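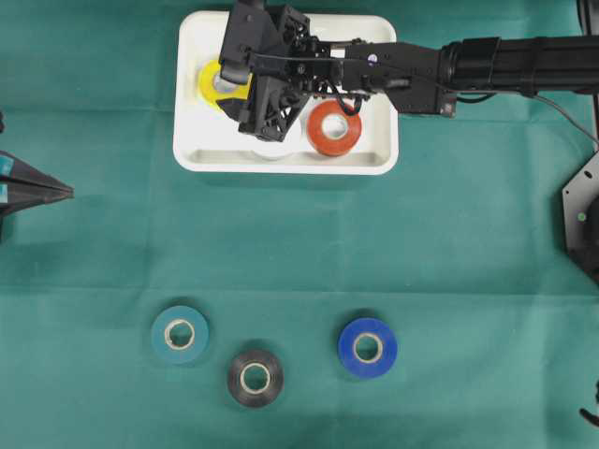
3. Work out what you're going to spend

Okay, you've measured your bench (step 2), so now we get to the money. I wrote this part after setting up our second arm at the Tonotham shop, and I got the budget wrong the first time, so please borrow my numbers.

3.1 Set a ceiling for the arm. Ours was $4,000 for the arm, gripper and controller together. Get one quote that covers all of it. Vass sells the gripper separately and I missed that line completely!

3.2 Put aside money for everything that isn't the arm. We spent almost $960 on the extras: clamps, a power strip, spare cables, a second mounting plate, and the cloth and trays.

Note: The cloth is worth having. We use a plain teal one with a white tray on top, and a tray with raised sides keeps rolls of tape from wandering off the bench. Ours still has its fold lines. I keep meaning to iron it.

3.3 Buy your practice parts now. Tape is great for this (cheap, and you'll use it up anyway). Get several colors, and include one close to the color of your cloth. Our teal-blue roll on the teal cloth is the one I'd test with before signing off on any camera.

3.4 Order spare fingers with the gripper. If yours has 3D-printed plates, ask the seller for the print files too. I keep 6 spares in the drawer and reorder in July, when Puren does its parts sale.

Caution: Plan your cable slack before you buy cables. Move the arm by hand, power off, to its farthest reach and measure there. A cable that fits fine at rest can pull tight over the tray.

3.5 Check the lead time. Hetham told us 36 days for the base and that's what it took. Don't book your training day until the box is in the building.

3.6 Write down what the arm is for, in one sentence. Ours says "move rolls of tape into and out of the tray." If a quote has something on it that doesn't help with that sentence, cross it off and ask for a new price.

Note: Prices in this section were last checked 28 April 2025. Shipping is extra, and so is the bench if you need one.

Once you have your total, go on to step 4, Mounting the base.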